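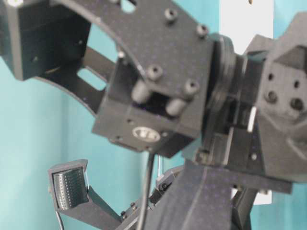

*Robot arm with curved bracket plate and dark gray housing.*

**Latuheru Air Service to base a second rescue helicopter at Zandura**

ZANDURA – Latuheru Air Service will station a second search and rescue helicopter at Zandura Field starting in April, giving the northern half of the Elladow coast its own aircraft and crew for the first time. Until now every call north of the Elladow lighthouse has been answered from the main base at Vurano, at the far end of the county, and in a headwind that is a long flight before the search even begins.

We are thrilled about this one. Zandura has asked for a helicopter for years, and the crews who will fly there asked for the posting themselves. The aircraft is a twin-engine medium helicopter with a rescue hoist on the right side, a searchlight, a weather radar and room for six passengers or two stretchers. It comes from our own fleet, where it has been the backup machine at Vurano, and it has just come out of a major inspection with new hoist cable, fresh seats in the cabin and a repainted tail.

The distance is what made the case. From Zandura, a crew can reach the outer fishing grounds, 100 miles offshore, with enough fuel left to hover, hoist and get home with a reserve. From Vurano the same trip has usually meant a fuel stop on the way out, and a fuel stop at night in poor visibility can eat up most of an hour (sometimes more, if the pump at the strip has to be unlocked).

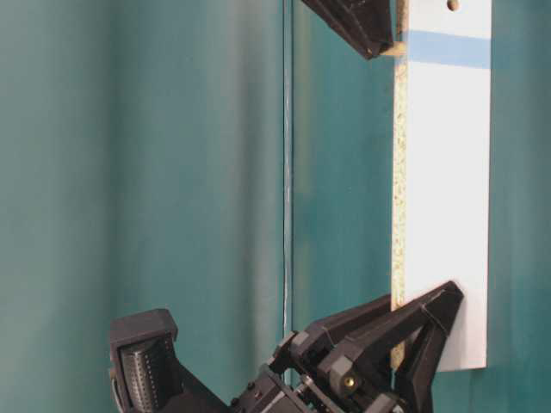

The Zandura crew will be on duty from 7 a.m. until sunset through the spring and summer, with a pilot, copilot, hoist operator and rescue swimmer at the field the whole time. Night calls will still go to Vurano for now. We plan to move to round-the-clock cover once enough hoist operators have finished their night training, and the first group is already well into it.

Search and rescue comes first, but the helicopter will do plenty else. It will carry patients from the islands to the hospital in Vurano when the ferry can't run, and it will fly a regular coastal patrol, checking buoys and reporting drifting gear. Patrol flights also give crews time over the water they will be searching, and they love them for that. The shoals off Zandura shift every winter and the chart is always a little behind.

Zandura Field needed some work to get ready. The old cargo shed has new doors, wide enough for the helicopter to be rolled in with its blades folded, and there is now a heated crew room with bunks, a drying closet for immersion suits and a proper kitchen. The runway, at 4000 feet, was left as it is – long enough for our fixed-wing search plane to land there too, so the two aircraft can work together from the same field on a big search.

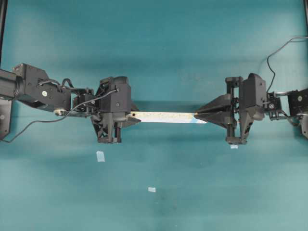

Neighbors will notice some extra noise in the first weeks. Hoist practice will take place over the bay east of the breakwater, usually in the late morning, and boaters are asked to keep clear of the orange marker floats while the helicopter is overhead. Downwash can flip a kayak or a small sailboat. Anyone who sees a flare or a boat in trouble should call the emergency line as before, and the coordination center will decide which base responds.

An open house is planned for Zandura later in the spring. Visitors can sit in the cabin, try on a helmet and watch a hoist demonstration, weather and calls permitting. If the crew gets sent out in the middle of it, the hangar will stay open and the coffee will stay on.

**About Latuheru Air Service**

Latuheru Air Service flies search and rescue, patient transport and coastal patrol for the Elladow coast from its bases at Vurano and Zandura.

Press contact: Media desk, Latuheru Air Service, Vurano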